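Re: [jultmont-workroom] Tuesday cleanup, who has what

Melaniia Kravets wrote:
> Can somebody tell me where we are with the workroom before Tuesday? Derkach wants the room by 9 and I have no idea what is left. Also is the big white table staying or going? And has the wire stand turned up, Skurkska asked for it again.
>
> Melaniia

Hi all, quick one, typing between two other things.

Floor is mostly swept. Shelving stays where it is, the black unit against the back – please don't start unloading it, I have a list of what goes to Cuvar and I'd rather do it in one go. Flat boxes can go out any time. Taped ones wait for me.

Keys: I have one set, the other is in the drawer by the door. Code for the side gate is still 3519, dont put it on the whiteboard again please.
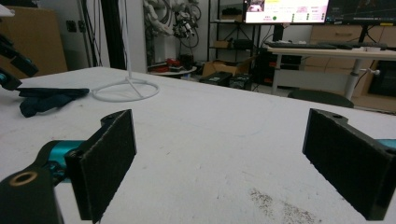
The big table is staying. Derkach asked for it and I said yes, it's too wide for the van anyway and I am not taking the legs off a third time. So it only needs a proper clean. There's a patch of dark gritty stuff on the top, brush it into a dustpan first and then a damp cloth, if you wipe it straight off it just scratches and the top is scuffed enough already. The dark navy thing crumpled up on the left, sock or glove, I didn't unfold it – whoever owns it please come and get it or it goes in the rag bag. And Melaniia, there's a white wire stand with the ring base toward the back of that table, so tell Skurkska to check if it's theirs before we wrap it.

Small round table with the red things on it: leave for now. I'll bring a box with a lid.

Still need: trash bags (the 80 liter ones, the thin ones split), packing tape, one more person Tuesday morning who can lift. Coffee I can do.

If you borrowed anything from the room since November bring it back or at least write to the list so I can corss it off. Last time we were 11 items short and I spent a whole evening on the phone.

Back online after lunch.

Roksolana Zhuravel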